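December 13, 2019

Back on the gear sorting today. The lot from Brellthorpe came in a single tray with the fits mixed, so before anything goes into the Stumavau housing each one gets looked at on the gray work surface under the strong light. Raffaele set the reject limits in July and I have not changed them. Face first, then bore, then flanks.

The face is the easy part. A turned metal face shows its machining lines as soon as the light catches it, and a dent in a tooth tip interrupts the pattern. Bores take longer. A curved mark near the rim can be a reflection or a bit of debris, and the only way to tell is to change the angle of the light and look again.

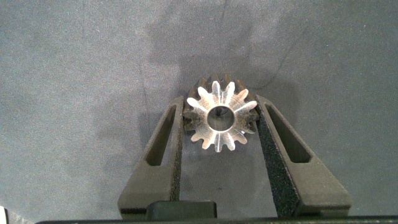
Tooth angle is the other thing I keep checking. With an angled tooth the back edge sits slightly offset from the front, and the two hands are easy to confuse when the part is seen straight on. I mixed up two of them last month and Inês found it at assembly, with the cover already on. Since then I mark the tray by hand - left at the top, right at the bottom - and put the paper slip in before the parts.

Results so far: 4 rejects, 3 for burrs at the bore and the other for a nick on a flank. All went into the Botha box with a tag. The burrs are probably a dull tool and I wrote that on the return form. The form still asks for a batch code that Brellthorpe does not stamp, so I left the field blank again.

Doltix called after lunch to ask whether the order of 700 stands. I said it does, but delivery after the new year. Inês wants the wiping cloths replaced, as the old ones shed lint into the bores. Ordered a pack.

Tomorrow the rest of the tray, then the shafts.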